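Winderen Trust small grants: shared kitchen project, progress report
Report date: 9/1/24
Prepared by Debashish Nanayakkara for Ming-te Choi

Where we are

You asked for a plain account of whether the cookery sessions in Dretau are doing what the application said they would. My short reply is that the sessions are well run and well liked, and that I still can't show you they have changed what anyone eats at home. The application promised both. I didn't write it, but I signed the last report, which repeated the promise, and I would now word it more carefully.

We have held 13 sessions since the grant came through. Two were called off, one for a broken boiler and one when the hall was double booked. The target for the full grant is 40, and at the present rate we will fall short unless the Sallau site opens on time. I was told in the autumn that it would. I have been told so again since, in the same words, and I have not seen a signed lease.

Ingredients and equipment

Spending on food is under budget, mostly thanks to a change in the recipes. Dried beans, lentils and whatever greens are cheap that week have replaced most of the meat dishes. The tutors say this was a teaching choice. I think it was a money choice first, though I don't object to it. Fresh chillies, onions and garlic come from the Thambiah shop on the corner, which lets us pay monthly.

Small equipment has cost more than planned. Bowls, trays and brushes wear out or go home with people, and the line for them in the original budget was too low. 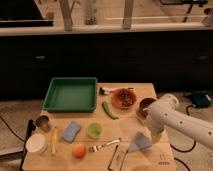
Attendance

45 people are on the register. That figure went into the newsletter and it flatters us. It includes everyone who signed the form once, and a fair number of them have not been back. The tutors keep a separate sheet for those who come regularly, but it was started late and the early weeks were filled in from memory. I would not lean on it.

What I can say is that the evening group holds its numbers better than the morning one. The reason usually given is childcare. That may be right, but we never asked the people who stopped coming, so it is a guess that has been repeated until it sounds like a finding. I have asked for a short phone call to each of them before the end of February, with the same three questions put to everyone.

What people say they have learned

The feedback cards are cheerful to a degree that makes me doubt them. They are handed out by the tutor, filled in at the table and given back to the tutor. I can't think of many people who would complain under those conditions. From the next session the cards will go in a box by the door without names.

The more useful evidence came from the cupboard exercise, in which people were asked to plan a meal from a few things most homes have.
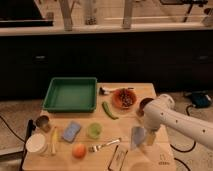

Several of the newer members found this harder than following a recipe, and said so. One told me she could make every dish on the course and still had no idea what to do with half a bag of beans on a weeknight. I would like more of the teaching time to go on this kind of thing, even if it means fewer finished dishes to show visitors. The tutors are split on it, and the one most against has a fair point that people come partly for a hot meal at the end.

Money

Overall we are inside the budget. Please don't read that as good news without a note of caution. Part of the saving is food, as above, but the larger part is rent we have not paid for a second kitchen that hasn't opened. If Sallau goes ahead, that money is needed. If it doesn't, we should talk about returning it or moving it, and I'd sooner have that talk early.

What I am asking for

A decision on Sallau by the end of February, with a fixed date after which we stop waiting. Permission to move a small sum from printing to equipment. And agreement that the final report can drop the claim about eating habits at home, unless the phone calls turn up something solid to support it. I can send the questions over before the calls start - comments are welcome, but please keep the list short.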